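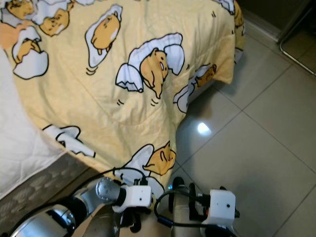 The draft map for the March service change is up on the Brornico Transit site, and I've been poring over it since supper. Short version: the 8 keeps its evening trips, the 24 gets straightened, and everybody on the hill side of Serrano gets a longer walk. I had a dickens of a time even finding the 24, by the way. They've drawn it in pale yellow on a white background, the exact pale yellow of the comforter with the sleepy egg yolks all over it, and on my screen it disappears completely between Starner Transit Center and the hospital. Print it out if you can, or turn your brightness way down. The 8 is dark green and you can't miss it.

Okay, so on to the stuff people asked me at the bus stop this week (hi, if you're one of the ones who signed up for the list after that!).

The 24 now wiggles off Serrano at the library, goes up past the senior apartments, sits at that awful left turn, and comes back down to Serrano by the tire place. Under the draft it would just stay on Serrano the whole way. The schedule page says this saves enough time that they can run the same number of buses and stop missing the connection at Starner. I believe that part. I've missed that connection more times than I'd like to admit, standing in the doorway watching the 8 pull out with its blinker on. If they fix that one thing I'll bake the planners a cake.

But the stop at the senior apartments, number 2943, goes away, and that's the one with the shelter and the bench. The replacement is down on Serrano across from the tire place, and right now it's a pole in the grass. No pad, no bench, no curb cut on that corner. I walked it Tuesday with my grocery cart and I had to go down a driveway and along the gutter to get to the pole. Going back up the hill was worse, and I'm in decent shape! The draft says "stop amenities to be evaluated," and I would love for somebody at the meeting to ask them what that means and when.

The other thing I noticed, and I haven't seen anyone bring it up, is that Saturday service on the 24 is shown with the first trip an hour later than it is now. There's nothing about it in the summary. It's only in the timetable, on the second page, in the tiny type. Could be a typo. Could also not be. If you work a Saturday shift out at the Zorulow warehouses you'd want to know, so please pass it along to anyone who does.

Now, about the comments. The online form only lets you pick one route. If you care about both the 8 and the 24, fill it out twice. I did and it took both of them fine. It also times out if you leave it sitting there while you go look something up on the map, and then you lose the whole thing, so write your comment somewhere else first and paste it in. Ask me how I know.

I'm copying in the message I'm answering so it's all in one place, I know some of you get the digest and can't scroll back.

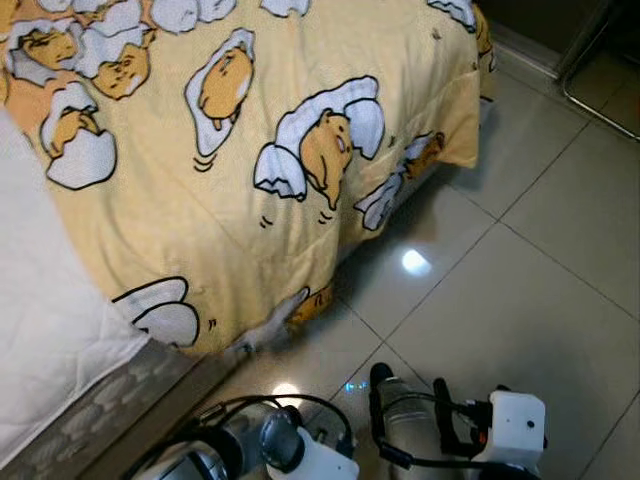
Tiburcio Cervantes wrote on Thursday, December 11, 2025:

> Hi all,
>
> I went through the ridership tables they put out along with
> the map. Stop 2943 had 913 boardings for the quarter, which is
> more than any other stop on the 24 between the library and the
> hospital. I don't understand how you look at that number and
> decide it's the one to drop.
>
> I'd like us to ask for a split. Send every other trip up the
> hill during the middle of the day, when people are going to
> appointments, and keep the bus on Serrano at rush hour. They
> used to do this with the 8 before the bridge work and it was
> fine. You had to read the sign on the front, that's all.
>
> Shona, do you know if we can hand in a letter from the whole
> list, or does it have to be one person at a time?
>
> Tiburcio

So, Tiburcio, first of all thank you for digging through the tables. I opened that file and closed it again.

On the letter: yes, we can. I called the office and they told me a group letter is okay as long as there's one contact person on it with a mailing address. What I couldn't get a straight answer on is whether it gets counted as one comment or as one for each name. The lady on the phone was very nice and put me on hold twice and didn't know. To be safe, I'd say sign the letter AND send in your own, even if yours is two sentences long.

On the split: I like it for the middle of the day. I'm a little nervous about it otherwise. I remember the 8 when it did that, and I remember getting on the wrong one in the rain with a library book under my coat and ending up at the far end of the fairgrounds. The old signs said 8 and 8A and the A was about the size of a postage stamp. If we ask for it, can we also ask that the hill trips get their own number? Or at least a letter you can read from across the street. My neighbor doesn't see well and she goes by the driver's announcement, which only works after she's already on board.

I can draft something this weekend and send it around. I'd put the stop first, then the midday trips, then the corner on Serrano with the missing curb cut, then the Saturday question. If you want something else in there, send it to me directly and not to the whole list, please, or we'll get forty replies about the fare boxes again (I agree with you all about the fare boxes!).

Also, does anybody still have the paper schedule from when the 8 ran both ways? The fold-out one with the blue cover. I'd like to staple a copy to the letter and I think I recycled mine.

Shona Goodwin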